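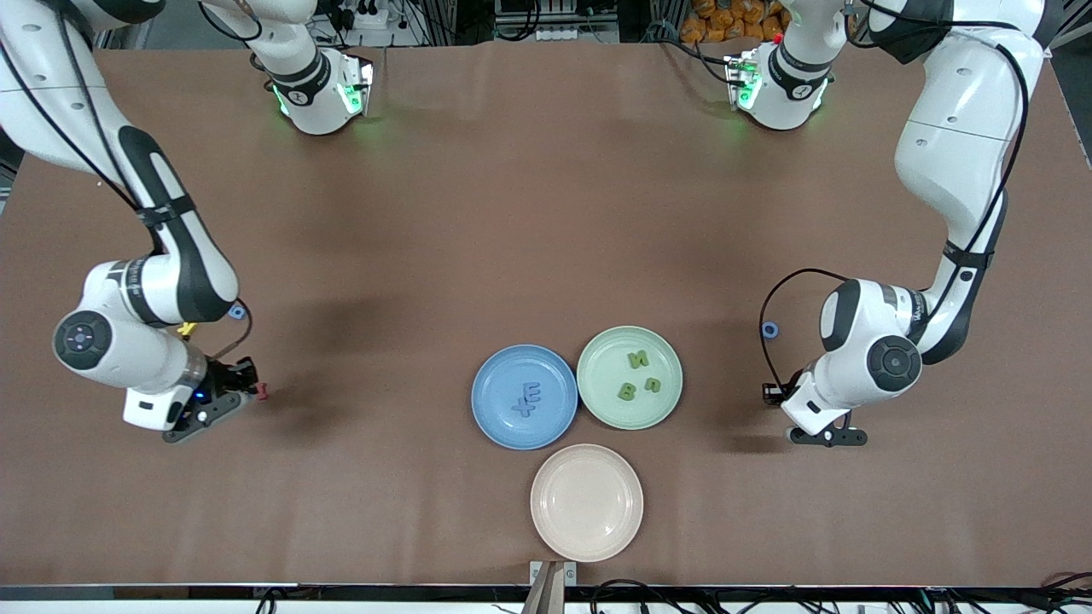

MINUTES OF THE HOUSEHOLD AND SHOP CHORES GROUP
Friday, 4 p.m., upstairs room at Kollár

Present: the usual members, plus two from Veler who said they were only there to listen and then spoke for most of item 3. Apologies were received from Umier. The chair opened the meeting late, the coffee machine having been judged the more urgent piece of automation.

1. Minutes of the last meeting

Approved with one correction. The phrase "dishes by June" should have read "a dish by June." The secretary regrets the optimism.

2. Sorting bench

The bench group reported on the two-arm table. The current task is putting foam letters onto plastic plates by color, blue pieces on the blue plate and green on the green. The group has the N, B and S on green and the E, plus a cross-shaped piece, on blue. The E is lying on its side. A member asked if that counted. The bench group said the task is sorting, and posture is out of scope.

A member asked what goes on the pink plate. The bench group said pink letters. The member asked where the pink letters were. This was taken as a question for the next meeting.

There was a longer discussion of whether any of this is a chore. The case for: it is picking up after a child, which is most of housekeeping by volume. The case against: a child can be told to do it, and the child does not need a power strip. The chair ruled that sorting is a chore if someone would otherwise be nagged about it. Carried, one against.

The bench group wants to move on to stacking the plates once they are cleared. The shop side would prefer sorting of small hardware, for obvious reasons. Both were written on the board and neither was crossed out.

3. Veler on laundry

Veler has been trying hand towels. Folding goes well when the towel starts flat. It was pointed out that a towel which starts flat has had the hard part done for it. Veler agreed and said this was in their slides, which they had not brought. In the last run they did 16 towels in an afternoon and were pleased with most of them. Fitted sheets were raised and the chair moved to the next item.

4. Shop floor: Sturkitz

Sturkitz runs a parts counter and wants bins restocked overnight. They have 700 bins and no patience. Their question to the group was plain: can a machine do it yet, yes or no.

Answers given, in order: yes, if the bins never move. Yes, if the parts are all the same. Yes, if someone stays to watch. Sturkitz observed that they already have someone who stays to watch, and that person also restocks the bins.

It was agreed to try a small trial with one shelf and one kind of washer. Sturkitz will supply the shelf. The bench group asked for washers that are easy to see. Sturkitz said they are washers.

5. What we mean by "can do"

This item is carried over from every meeting since the group began. The draft wording now reads: "A machine can do a chore when a person would leave the room." The Veler visitors asked which room. A second draft added "and would not hurry back." After ten minutes the group settled on both sentences and asked for them to be printed at the top of the scoring sheet.

One member wished it recorded that by this standard their dishwasher has been the most advanced robot in the building for years. So recorded.

6. Money

The group has $500 left until the next round. Requests were:

More foam letters, including pink ones. Approved.
Replacement cables. Approved.
Hand towels for Veler. Declined. Veler has towels.
A second bench. Declined with laughter.

7. Any other business

The annual open evening was discussed. Last year a visitor asked if the arms could load a dishwasher and was shown a very good video of something else. This year the stand will have a sign listing what the arms do now. The first draft of the sign was short, and a proposal to use larger type was accepted.

Umier sent a note asking whether we would consider ironing. Reply to be drafted, kindly.

Actions

Bench group: find out about the pink letters. Write up the plate stacking plan on one page.
Sturkitz: one shelf, one box of washers, delivered to the side door.
Veler: slides.
Secretary: new scoring sheet, with item 5 wording. Reply to Umier.

The meeting closed at 6 p.m. Cups were washed by hand.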